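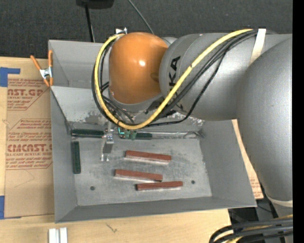

Red bars in the bin, cables (finally) tamed. Mostly.

So I spent two evenings on the cables and I regret nothing. If you've been following along you know the picking cell has been throwing a comms fault every few hours, always on the long reach to the back corner, and I'd blamed the gripper, the controller and my own code, in that order. Wrong, wrong and wrong! It was the yellow cable. The old one had gone stiff right where it bends at the wrist, and when I flexed it by hand the fault popped up straight away.

The new one came from Eltley, and I ordered it long on purpose. You want a nice fat loop under the wrist so the last joint can turn without tugging on anything. My first try was way too tidy, everything snug against the arm, and it pulled like crazy at full rotation. So I let it hang, ran the black cables along the same path, and put the strap back on the upper arm. There's still one skinny black line that sags lower than I'd like. It's on the list.

While I was in there I checked the bin too. It creeps a little every time the fingers bump the floor, and then all my taught points are off (ask me how I spent July). An orange-handled spring clamp on the side is the current high-tech fix. The guy at the Deng counter tried to sell me a proper fixture plate and I said maybe next month.

After that I ran 200 picks at slow speed, no faults, then 1000 overnight at 60 percent. One dropped bar, zero comms errors. I'll take it!

Next up is a new strap, then that saggy line.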